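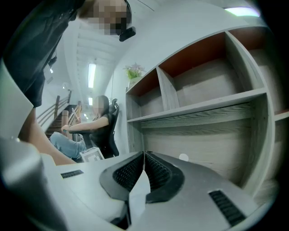

By the desks, mesh-back chair in use.

Filed under: Calibration & Metrology / List Archive

Re: Drift on the Ploltden gauge blocks

> We sent the set out in November and it came back with a sticker
> and a certificate, 11 pages, most of them blank. The micrometer
> still disagrees with it by the same amount as before. Is it the
> blocks or the micrometer? Bucur quoted us 400 to look at both.

Before you hand Bucur the 400, wring two of the small blocks together and leave them on the plate overnight next to the micrometer. Then measure first thing, before the heating comes on. Ours was out by 7 microns every afternoon and perfect at breakfast, and we blamed the blocks for a year.

If it still disagrees, clean the anvils. I know you've cleaned the anvils. Clean them again, with paper this time – a shop rag is how the stuff got there.

Page 9 of the certificate should give the deviation for each block. Makau always put theirs on the front, Flivolow hides it behind the terms and conditions, and I have no idea what Ploltden thinks it's doing. Check the serial number too. Ours came back once with the paperwork for set 169, a lovely set by all accounts, and not the one in the box.

Post the numbers if you get any. I can be wrong about them by lunchtime.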